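Clundelgate Hall > Workshops > Household electrics > Gallery

The electrics table: a gallery

Print this page
E-mail this page

The household electrics table has been part of the Clundelgate workshops since April, and people who book a place often ask what they will be handling when they get there. This page is meant to answer that. 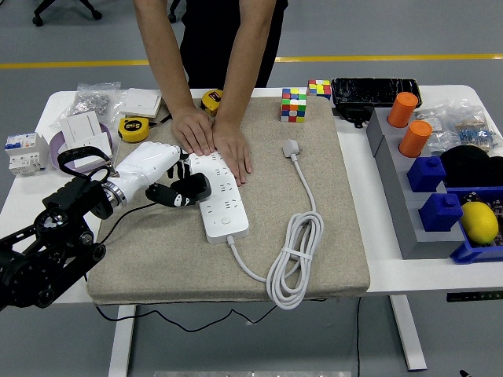
Most of what we use is ordinary stuff that you would find in a kitchen drawer or on a hallway wall. The sessions are for people who have never opened a plug or had a proper look at a switch, and nothing on the table is connected to the mains while we are talking about it. There are 4 places at each session and it lasts 3 hours with a break. You don't need to bring tools.

The notes that follow go through the main things in the order people tend to ask about them.

The power strip

White, with rows of black sockets and a small round switch button near one end. We spend a good part of the first hour on strips, as most homes have several and few people ever read the rating on theirs. Learners are asked to find the rating, write it down and add up what they have plugged in at home.

The cord

Kept in a coil with a white tie when we put it out. Before a strip is used at home the cord should be fully undone and laid flat, well away from where people walk. We go along the whole length by hand, looking for nicks, flattened places and any stiffness near the plug.

The plug

White, on the end of the same cord. We look at the pins and the casing for browning or cracks. If there is any sign of heat, the strip goes in the scrap box – no repairs are attempted on that sort of damage.

The pad

A thick beige pad with a speckled surface, a bit like felt. It covers most of the table and stops things sliding about. Small screws don't bounce off it either, which saves a lot of crawling on the floor.

Tape measures

Both yellow, and one is labelled 5m. They are used for working out cable runs and for setting the height of a switch. Learners measure from the floor to the switch in their own hallway before the second session and bring the figure with them.

The wall switch panel

A white one. It is used for talking about where switches go and how to clean them. Dry cloth only, and never spray anything straight on to a switch.

The switch box and the purple tray

The box is white and sits on a round purple tray. Anyone taking something apart should put the pieces on a tray as they come off, in order, starting at the top and going round clockwise.

The circuit breaker unit

White, with blue and orange labels. This is the item people are most nervous of. We cover what a breaker is for, what to do when one trips, and when to stop resetting it and ring an electrician. Learners do not work on their own boards as part of this course.

The bag of small metal parts

A clear plastic bag, so you can see what is in it without tipping it out. Please put parts back in the bag you took them from.

Rubik's cubes

Two of them, a larger and a smaller. Have a go in the break if you like.

Booking and questions

The next session is on Saturday, September 30, 2023. Almost 374 people have used the workshops at the hall since the programme opened, and the electrics table is usually the first to fill, so book early. Kylie Mudgway keeps the list and can tell you whether there is a place. Sturdy shoes, please, and tie back long hair. The room has step-free access from the Flaltmont Road side.

Recent items

Waner sewing room: new opening times
Bicycle repair with Piątek Cycles – places left
Lending library reaches 1250 items
Clundelgate Hall: how to find us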